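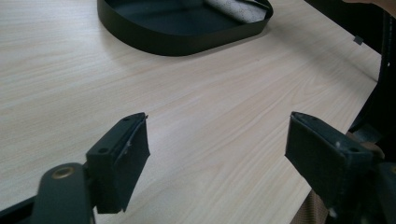
Wrist view from one hand-held gripper, fingers open over the tabletop, black tray beyond them.

Drekau Tabletop: collection rules and data card

Last revised 20/07/2026

We're really happy to get this one out. Drekau Tabletop is a set of 2,881 two-handed episodes recorded with hand-held grippers, and every one of them was collected under the same written rules. Those rules are the part we're proudest of, so they take up most of this README.

What's in it

Each episode has a head view, a left wrist view and a right wrist view. Object sets are small household things: organizers, pouches, cloths, trays. The June release covered one table only. The current one adds the Szewczyk room, with 390 more episodes.

Rules for the operator

1. Start with both grippers over or beside the table and the fingers open.
2. Keep hands on the handles. Bare fingers never touch an object during an episode. If something needs fixing, stop the recording and start over.
3. Fallen objects end the episode. Save it anyway and label it "drop".
4. Check the finger pads before every block. Scuffs are fine! A pad that is lifting or has lost its grip gets swapped, and the swap goes in the log.
5. Cables may cross the table but must not lie over an object or under a gripper.
6. Take a break after 5 blocks. Tired wrists show up in the data faster than you'd think. 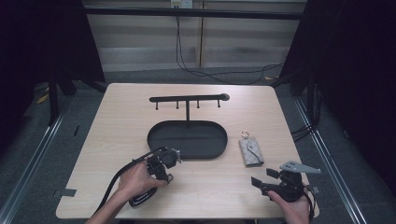 Head view, two grippers at the table with the hook organizer and the key pouch.

Rules for the table

Objects go down by hand before recording, at a new spot and angle each time. Small items such as key pouches lie flat at the start. Trays and organizers can stand anywhere both grippers can reach. Leave the tape on the tabletop where it is, even between sessions — moving it breaks the match with older episodes.

Review

Two people watch every episode at normal speed. If they disagree on the label, it becomes "unclear" and stays in the release. We pulled 300 episodes for a second review after the Prana labels changed, and the revised labels are in labels_v2.

Known gaps

Lighting barely varies. There are no left-handed operators yet, and we'd love some. Wrist views can include a bit of the operator's hand or clothing; faces are removed before release.

Using the rules elsewhere

Please do! Copy them, trim them, argue with them. The Zanura format checker runs on any folder laid out like ours. If you change rule 2 or rule 3, say so in your own card, so that mixed training sets can be filtered properly.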